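3.2 Collecting the demonstrations

We recorded every task by remote control, with one of us driving both arms and watching the wrist views. I did most of the early driving myself, and I was slow! Lids were my weak spot. You have to hold the jar from below with one gripper and close the other on the lid without tilting it, and my first takes have a lot of dithering in them — we kept those anyway.

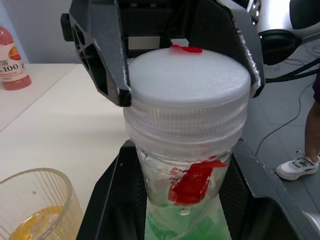 Figure 3. Gripper fingers on the white lid of the clear jar, wrist view.

3.3 Pouring and liquids

Liquids changed how we drove. Ha-rang Choo, who drove the Wimer set, liked to bring the bottle in fast and then wait, while Omar Rawashdeh crept in the whole way. We ended up with 393 takes between them, and I didn't try to even out the styles.
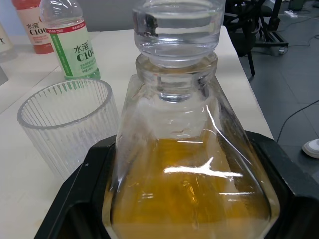
Clear plastic and glass are hard on the depth channel, so we dropped it for this set and trained on color only. I'd also cut any pause longer than 20 frames at first, then put the pauses back in, as the policy had started letting go too early.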